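Trinh Quách opened the doors of the Tisten workshop at 10 on Friday morning, and by noon she had stopped trying to keep the sign-in sheet in order. The final tally for the open day was 217 visitors, most of them parents with children and a few retired machinists from the old Jendon plant.

"We planned for 100," she said. "We had chairs for 30. People stood, and they were fine with it."

Quách runs the small arms group at Tisten, which works on tabletop robots that handle household and office things. I asked why the group shows cloth and stationery to the public when a row of neat boxes would be easier.

"A box is the same every time you pick it up," she said. "A pencil pouch isn't. The cloth folds, the pens shift, and the edge you wanted to grab has moved. Visitors understand that right away, they've all dug around in a bag for a pen."

The demonstrations used two arms working at the same table. Quách said the second arm matters more than people expect, and that her group spent most of the spring on getting the pair to share a small space without bumping. 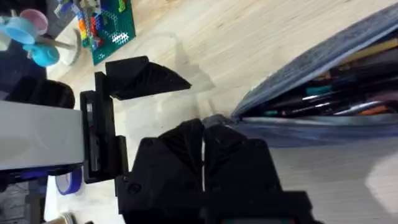

"With soft things you want the fingertips close to the edge before you commit," she said. "If you come in too high you get nothing. If you come in too low you shove the whole thing across the table. We spend a lot of time on that last half inch."

Her group calls its control software Nivo. It learns from recorded runs guided by a person, and Quách said they have almost 3,000 of them so far. She would like more, though she is picky about which ones to keep.

"A sloppy run teaches sloppy habits," she said. "We threw out a whole week in July. That hurt."

Children asked the best questions, in her view. One wanted to know if the robot got bored. Another asked what happens when it drops something – the answer is that a person picks it up and the run is marked as failed.

The adults mostly asked about jobs. Quách said she tells them what the arms can do today, which is slow work on a table with someone close by.

A second open day is planned with Đào, the community school across the street. Quách wants smaller groups, booked by the half hour, and more chairs.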